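The Drisport Kitchen Table: A Gallery

Drisport is a second-floor flat with a view of a parking lot and a kitchen table that has been asked to do too much. Over one winter I kept an eye on what ended up on that table, and the pictures that came out of it are going up on this page as I get to them. Readers hoping for food should know there is very little of it. Mostly there are vessels, and other vessels standing next to them, or under them, or in them.

The table came with the place. It wobbled until December, when Yupin Kaewmanee put a folded bus schedule under one leg, and it has been a model citizen ever since. We do miss the bus more often now.

A word on the inventory. The household owns 6 proper drinking cups and many more things that people drink out of. There is the set from Eltville, which was a set until the move. There is a jug from the Kongkaew market stall that pours in every direction except forward. And there are the bottles, which we save on principle, washed and lined up along the windowsill like guests who were told the party started at eight. I paid 40 cents each for two of them at a yard sale and was congratulated on my restraint.

Stacking is the house sport. The cupboard over the sink was built for somebody with one plate, so anything that can sit inside something else is invited to. Yupin holds that a cup is only a cup while you are drinking from it, and for the rest of its life it is a stand. I used to argue. Then I counted the shelves again.
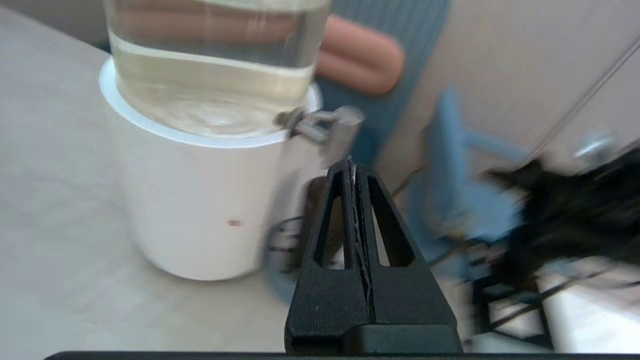 Glass in a cup. The clasp is a nice touch, and so is the small reddish-brown spot on the white.

I have grown fond of swing-top closures, mainly for the sound. There is a clack when one opens that makes plain tap water feel like an occasion. The wire pinches, of course. Every one of us has been bitten at least once, and the proper first aid is to say a rude word and carry on pouring. Yupin can do it with one thumb and does not like to be watched.

White cups are a separate character test. They look wonderful in the store and then spend the rest of their days reporting on you. A dark mug will keep your secrets for years. A white one has the whole story on display by breakfast, and when company comes you turn its good side to the room and hope they take the chair by the window.

The table itself gets wiped down every Thursday, whether it has offended anyone or not. I use a damp cloth. Yupin uses a product called Flomovach, which smells of lemons that have been through a lot.

Still to come, when I have sorted them: the windowsill bottles, the Kongkaew jug (before the glue and after), and a long series on lids. We have a drawer of lids. Two of them fit something.

Prints can be had by writing to me through the contact page. Please say which one you want and how big your wall is. Frames are extra, and the jug is not for sale.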